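Folding the yellow things
21/05/2025

I have been working through the backlog of laundry in small batches, and yesterday I got to the yellow. We have more yellow in this house than most people would choose. It started with a set of work clothes my husband was given when he was at Banditz, and then people kept giving us yellow for birthdays because they assumed we liked it. I don't mind it. It does show every mark, and it has to be washed apart from the white things, so it tends to pile up until there is enough for a load.

My system is one color, one basket. The green plastic baskets came from a hardware store in Alton that was closing down last September, and I bought 7 of them. They have slots in the walls, so air gets through if something goes in before it is fully dry. I used to have a big canvas hamper and everything at the bottom of it smelled by the end of the week.
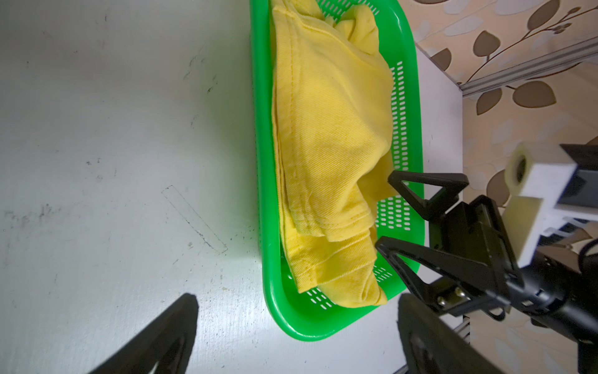
Yellow in the green basket. Double stitching along the seam.

Heavy twill is a different job from thin cotton. It holds a crease well if you put the crease in the right place, and it holds a bad crease just as well. The method I use is to take the piece out of the basket, lay it on the table, and find the long seam first. I don't look for the middle. The seam tells you which way the cloth wants to go. Once that is straight I pull the corners out one at a time, smooth from the seam toward the open side, and only then make the first fold.

The mistake I made for years was folding in the air, holding the thing up under my chin. That works for a pillowcase. With anything thick you end up with one side longer than the other, and then it will not stack.

A flat table helps more than anything else. White is good for this. You can see lint and you can see stains you missed, although it gets scuffed and there is no getting the small specks out of it. I have tried baking soda and I have tried the paste they sell in Campbell. Both took off the smudges and left the specks where they were.

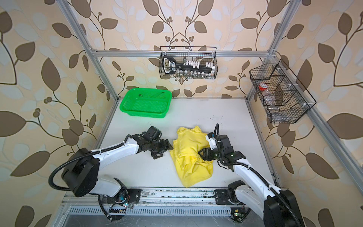 Rosemarie Harms wrote in to say that she never empties the basket onto the table at all. She takes one piece, folds it, puts it back in a second basket, and takes the next. She says a heap on the table only gets creased again under its own weight, and that she got through 112 napkins for a church supper in Brarnau that way without ironing one of them.

I think she is right about napkins. I tried it with the yellow batch and I partly agree. One piece on the table at a time is better, and I have switched to that. The second basket I am less sure of, as it takes up room I would like to have for spreading out sleeves and legs. I keep the one basket at the back left, out of reach of my elbows, and finished pieces go straight to the shelf.

The other thing I would add is to work from both ends. If a cloth is twisted, pulling on one side only moves the twist along. Hold the left end down and work the right end out, then change over. Two people can do it faster, one at each end, the way my mother and my aunt did sheets. They would not talk while they did it and they were very quick.
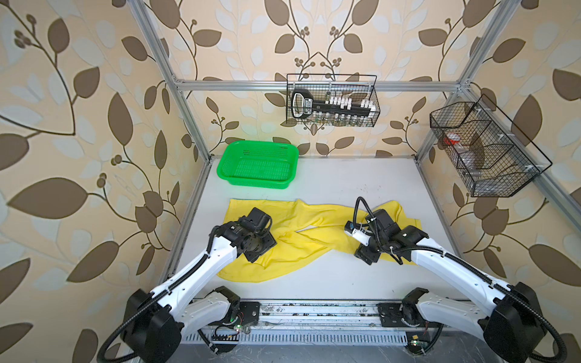
Posted by the blog author and household editor

A few notes on storage, as I was asked. The shelf is 14 inches deep, so trousers get folded in half lengthwise and then in thirds. Towels get the same. Shirts I fold to the width of a magazine. Anything that comes out uneven goes back on the table once, and if it is still uneven it goes on the shelf anyway.

The load for the next batch is blue, mostly sheets, and the fitted ones will need a post of their own.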